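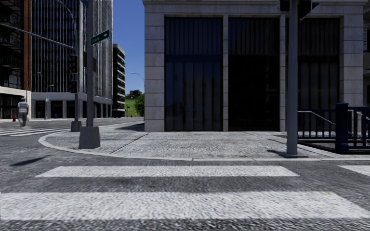

Budget for a sim box + sensor kit, sidewalk delivery bot — sanity check?

curbfeeler
Posted September 22, 2024

Need to get numbers in soon so sorry for the mess. Small team, we want to do most of the crossing work in simulation before spending on hardware. City corners, crosswalks, signals, curbs, one pedestrian to start.

What I have so far:
Workstation, Zota refurb, 2899
Feststead scene pack, 500
5 seats on the Kuusisto planner, quote pending
Real bot — nothing until July

Is one workstation enough? And do I budget for lidar now or wait?

mudflap_9
One is enough to start. Two people will fight over it by week two tho. Put a second one in the plan as optional, easier to cut a line than add one.

tinwhistle
Disagree with the whole order. Buy a cheap rolling base first. Sim asphalt looks great, all that rough gray speckle, and tells you nothing about what your wheels do on it. We lost a season that way.

curbfeeler
Fair but we have no place to run a base right now. Also no insurance. Sim is what I can get signed.

halfduplex
Your corner is a decent test anyway. Dark shadows across the road and sidewalk, stripes with angled ends, signal heads on a pole near the curve of the curb. If your camera stack calls a shadow an obstacle you want to know before you pay for lidar. So wait on lidar.

mudflap_9
+1 wait. Prices on the Ornside units move around a lot, get a quote good thru July and leave it there.

tinwhistle
Waiting is fine for lidar. Not for wheels. That rounded curb is going to be your whole life. Did anyone check if the pack has curb ramps? I dont see one on that corner.

curbfeeler
Havent checked. Good catch, emailing Feststead today.

halfduplex
Ask about the railing too. Closely spaced bars around a sunken opening in the sidewalk — thats a drop. You want the collision mesh to match what you see, otherwise the bot drives right thru it and your log says all good. Ask before you pay the 500.

perigee_k
Jumping in, we run 9 of these scenes. Things missing from your sheet: storage (logs get huge), a spare drive, and someones time to place pedestrians. Person time was our biggest line, way over the hardware. One guy in a short-sleeved shirt way off by the far crosswalk is not a pedestrian test.

curbfeeler
Lol yes. How many hours did you put down?

perigee_k
Not enough. Double whatever you were going to write.

tinwhistle
And this is how you spend the base money without buying a base.

mudflap_9
Different project, man. They cant run one.

curbfeeler
OK revised: workstation 2899, second one optional, scene pack on hold till they answer on ramps and mesh, storage line added, labor doubled, lidar quote only. Asking my boss about a rolling base as its own request so tinwhistle can sleep. Seats — do I realy need 5?

halfduplex
How many of you actualy plan routes?

curbfeeler
Two

halfduplex
Then buy two. They let you add seats mid-term, at least they did for us.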